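The Dell Gets Opened

For two years the Dell sat under my desk and I treated it as a warm footrest that also did spreadsheets. It came from an office clearance in Deltbridge, it cost me 100 dollars, and I never once took the side off, on the theory that whatever was going on in there was between the computer and itself.

Then in October it started making a noise. The noise was hard to place. Drita Radulović, who shares the workroom with me and has opinions about machines, said it was a bearing. I said it was probably settling, like a house. She handed me a flashlight and went to get lunch.

So I laid it down on its side and took the panel off, and I have to say I'd been picturing the inside of a computer all wrong. I thought it would be packed solid, like a suitcase. Mostly it's shelving. The green board takes up the middle and everything else has been found a spot along the walls, the way you'd arrange a studio apartment if the couch were a power supply and you had no windows.

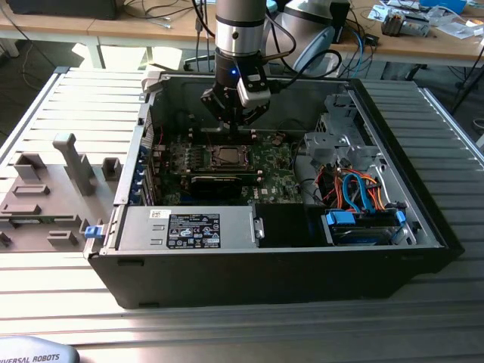
What got me was the blue plastic. Somebody in a design meeting decided that the bits a person like me might touch should be blue, and then they went ahead and did it. The clips on the drive bay are blue. The latch on the case is blue. The covers along the expansion slots are blue too, and I don't know what I'm being invited to do with those, but I felt welcome. My stove has been in my life for far longer and has never made this kind of effort.

The cables are another matter. There's a bundle of them in orange, red, black and blue, and it looks like the drawer where I keep chargers for phones I no longer own. I moved it a little to the left. I moved it back. I took a picture of it on my phone in case I needed to remember what it looked like before I ruined it, and then I read a 262-page service manual, or the first 2 pages of it, which were about static electricity and how much I should fear it.

By the time Drita came back I had vacuumed nothing, replaced nothing and learned the phrase "air shroud," which is the black plastic part next to the power supply and sounds like something you'd be buried in by a budget airline. She listened to the fan with her head tilted, said "bearing" again, and wrote the part number on my hand.

The new fan is coming from a place called Stojanović, which sells parts for old office machines and answers email in complete sentences. Until then the side panel is leaning against my bookcase, and I keep walking past it and thinking I should dust it.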